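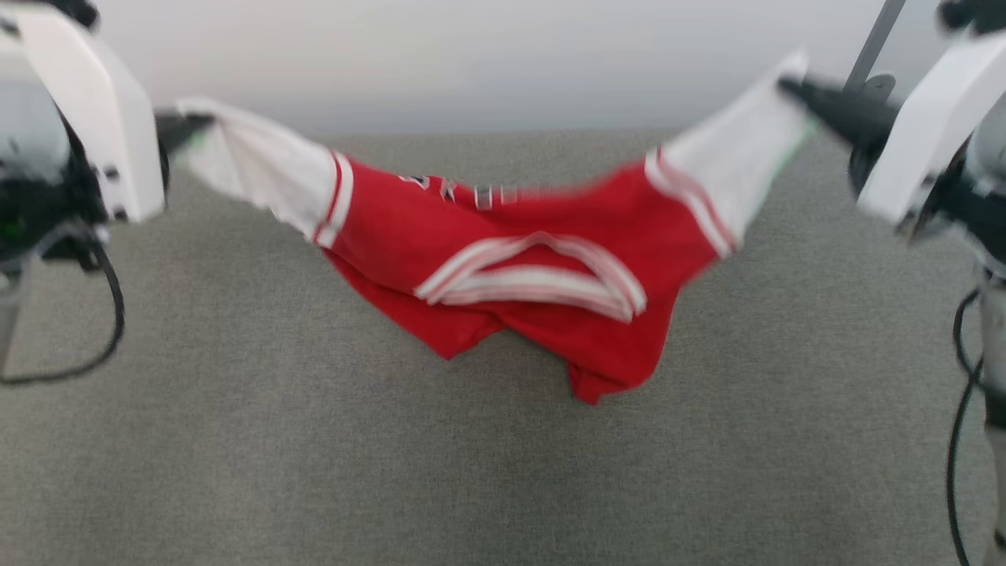 I work eleven years in a laundry and returns hall for team clothing, and since this fall we have a folding station with two arms next to our normal tables. The company is Honmont, we wash and repack for clubs, schools and rental customers. I would like to ask people in similar places how your job changed after such a machine came, because our management says "nothing changes for you" and I do not believe this fully. The arms do jerseys first. They take one by the ends of the two sleeves and hold it over the gray table, and you see how it is with the red one: the right gripper is higher than the left one, the middle hangs down in a heap of folds, and the collar lies folded flat on itself. A person would shake it once and lay it down. I stand beside it for half of my shift now, and my task is to judge whether the jersey is good enough for the bag. Before, my task was to fold. These are two different jobs, and I am paid for the first one. Is it the same at your place? What did you ask for, and what did you get?

Posted by marlene_folds, Oct 28, 2022

tablefour
Same business, other end of the country. We got ours two years ago, from Stidell. The first thing that changed was the talking. Six of us used to fold around one long table, and you could talk all day while your hands worked. Now there are two at the station and four at sorting, which is in the other room behind the dryers. I make the same money and my shoulders feel better. I miss the table.

presser_dan
Shoulders are the whole argument for me. I folded uniforms for nine years and had the surgery to prove it. If an arm wants to hold a shirt up all day, please let it. My question to marlene_folds would be what your target was before and what it is now.

marlene_folds
presser_dan, before it was 65 pieces in one hour for each folder, with jerseys and shorts mixed. Now there is no number for me personally. The number belongs to the station, and it is written on the board with my name under it when I am on shift. So if the arms take a sleeve badly and must start again, it is my name that is under a low number. I asked our shift lead, Igor Wasilewska, about this. He was kind, and he said that everyone knows it is the machine. But the board does not say this.

q_lint
That board thing needs to go, and fast. We had exactly that. It took one meeting to fix, but only once somebody put it on paper. Write down the stops for a week: time, what garment, how long until it was going again. Nothing fancy, a notebook is fine. When we did it, half the lost time turned out to be waiting for the tech, and after that they couldn't hang it on us anymore.

oldmangle
I'll be the one to disagree. I run a small plant and I looked at one of these. Everyone here is describing an operator's job, and operator is a step up from folder. It's a skill. You should be asking for the title and the training, instead of asking to go back to the table. In five years the people who know how to run these will be the ones choosing where they work.

tablefour
oldmangle, I would agree if the pay came with it. At our place "operator" is a word on a lanyard.

oldmangle
Then that's a bad plant. Doesn't make it a bad machine.

marlene_folds
I do not want to go back to the table, maybe I wrote this unclear. I want that somebody says openly what my job is. Also I must say something about skill, because I think oldmangle sees only one half. When I fold, my fingers tell me things. I feel if a seam is open, if the cuff still has sand inside, if the cloth is a little bit damp near the collar. I put it on the side without thinking. When I only look at a jersey, I do not notice the damp one. We had two bags come back from a school because of the smell, and this did not happen to us in a long time. The arms did nothing wrong there. They were never asked to feel it – this was always a hidden part of the folding, and nobody wrote it in the description of our work.

presser_dan
OK that is a really good point and I take back half of what I was going to say. We lost the same thing with the press line. Missing buttons, mostly.

hemline22
Can I ask a beginner question? I start in December at a place that has the Lyimo tables, and in the interview they told me I'd be "feeding" it. Is that boring? I'm 26 and this is my first warehouse job, so I don't have anything to compare with.

tablefour
Feeding is the dullest part, I won't lie to you. Ask if they rotate. Two hours and switch is bearable. A full shift is very long.

q_lint
What tablefour said. And learn how to clear a jam properly in your first week, with somebody who knows, and learn where the stop button is before that. Don't reach between the arms to straighten a sleeve. It is so tempting when you can see a cuff has flipped over, and every single person I have trained has tried to do it on the first day.

marlene_folds
Yes, please listen to q_lint. I also had this reflex with my hand. You see the cloth hanging crooked and your hand goes to it, because this is what your hand did for eleven years. We have a line on the floor now.

About boring: for me it is tiring in another way. My back is good in the evening and my eyes and head are not good. I did not expect this. I come home and I do not want to look at anything.

seamripper
Reading this from the engineering side (I don't build these, I keep them running at a customer of Lolleck). Two things. First, jerseys really are a hard case. Slippery, big collar, long sleeves, lettering that makes one part of the body stiffer than the rest. Don't judge the station on those alone, towels will go much better. Second, the folders always know more than the people who did the setup. The best change at our site came from Naomi Shirima on nights, who said to stop dumping the basket and to lay each shirt collar up on the infeed. The arms missed far fewer sleeves after that. She got a gift card for 100 dollars. I thought that was an insult, and I said so.

tablefour
A gift card. I believe it completely.

oldmangle
Fair, that's cheap. If one of my people saved me that kind of time they'd see it on the paycheck. I'd also say the damp problem is solvable, check moisture before the infeed. A hand probe costs very little next to the rest of it.

marlene_folds
Thank you, seamripper, I did not know about laying the collar up. Ours come out of the basket in any position. I will ask if I may try it for one shift. And I will ask also what happens if it works, before I show it.

oldmangle, the probe is a good idea, but then somebody must do the probing, and it will be me, and it is again a new task which is not written anywhere. I am not angry with you. I only see how the list grows.

q_lint
Get it written. All of it. Quality check, damp check, jam clearing, feeding, each one with a line in the job description. That is how we got our raise, it was small but it was there. They couldn't argue it was the same job when the list was twice as long.

presser_dan
How many pieces are you doing total, if you can say?

marlene_folds
The whole hall does 2,000 pieces on a normal day, and the station does the smaller part of this. The rest is still done by hand, and the people at the hand tables ask me at lunch how long they have. I do not know what to answer. Igor also does not know, I think.

I started the notebook today. Four stops before the lunch break, two of them for the same kind of long sleeve. I will write here again when I have the full week.

hemline22
Please do. And thanks everybody, I wrote to them and asked about rotating. They said they would "look into it."

tablefour
Ask again on your first day.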